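Can an app see my location after I've turned location off?
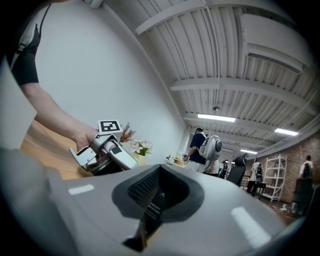
Gripper work at the table.

Zinhle Nel
I turned off location for the Pikden app on my phone in July, but it still shows me offers for shops in the town I'm in. I was 90 miles from home last week and it changed within 24 hours. Is it ignoring the setting?

Brivine
Probably not. Your IP address gives a rough location whatever the setting says. It can be wrong by 80 miles or spot on, depending on your network. Check Bluetooth and nearby devices permissions too, as shop beacons can be picked up that way. On my phone they're under Privacy, then Permission manager.

Pruitt
just delete it, they all track you

Vilimum
Brivine is right about the IP address. Also look in the app's own account page. If you've saved a delivery address or used a store card, it may be going by that. I removed 4 old addresses from mine and the local offers stopped, though I still get the general ones. A VPN hides your IP address from the app but won't help if you're signed in and paying in local shops.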